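Projects Members Wiki Archive Contact

Projects > Two-Arm Bench > Nindell > README

# Nindell: two-arm lab bench recordings

Nindell is the student project set of the Kikanau robotics club. It contains teleoperated recordings of two fixed arms doing bench chores with common lab items: picking up, moving, setting down, wiping. The set was built over one term as coursework and is kept for the next group of students.

Maintainer: Gyu-bin Ok. Recording and labels: Judite Nogueira, Dong-hyun Bang.

## Contents

- 1,457 episodes, of which 412 are held out for testing
- joint positions and gripper commands for both arms
- head view and fixed side view
- one short text instruction per episode

Episodes are capped at 600 control steps. Anything that ran over was cut at the cap and has `truncated: true` in its metadata. Idle steps at the start were kept.

## Layout and items

Both arms are mounted along the near edge of the table and named from the robot's own side, so `left` is left in the head view. Item positions change between episodes. The side view is not mirrored and must not be used to infer arm names.

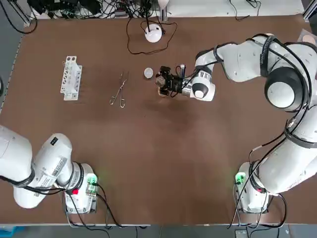
*Head view, multi-fingered gripper on the right arm. Rack, forceps and ball on the table.*

The `hand` field gives the gripper type on the right arm, either `multi` or `parallel`. Do not mix the two in one training run without masking the finger channels. The channel count differs, and the loader pads the shorter one with zeros. Early baselines missed this and learned to keep the fingers at zero.

Item names come from a fixed list in `items.txt`. Forceps and tongs were merged under `tongs` in the first labeling pass and split again in the second. The old labels remain in `labels_v1` and should only be used to reproduce the September results.

Glassware is labeled by state as well as type. `beaker_empty` and `beaker_filled` are separate entries, and an episode may list both. Liquid level is not annotated. Clear glass is the most common source of missing boxes in the automatic labels; 145 episodes were corrected by hand.

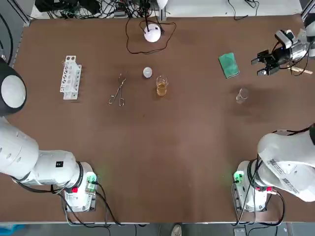 ## Splits

Splits are by session, so no session appears in both train and test. Use the lists in `splits/` as they are. The file `splits/random.txt` is left over from the first course report and leaks between sessions.

## Side view

The side view comes from a fixed camera and covers the table and part of the desk behind it. Crop to the tabletop before computing image statistics. The desk and shelf contents were not controlled and a model can pick up session identity from them.

Side frames with a clear tabletop are tagged `clear_table`. They are meant for background estimation and are left out of the training list by default. The arm may still be over the table in these frames.
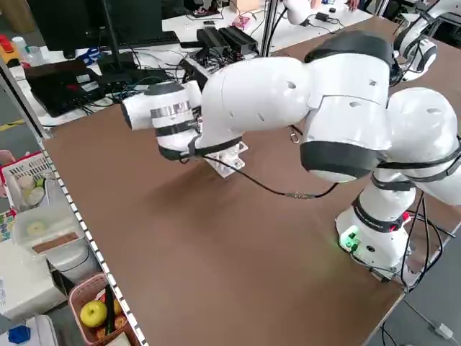 Karlijn Van der Linden asks whether `clear_table` frames can go back into training as negatives for the item detector. They can, by passing `--keep-clear`, but the arm shadows produce false boxes unless the score threshold is raised. She also reports that the loader fails when a session has no side view. Fixed on the `tak` branch, not yet merged.

## Known problems

- Timestamps in the two views drift apart in long episodes. Align on step index.
- `success` was set by the operator and was not checked by a second person.
- The instruction text has spelling errors. They were left in.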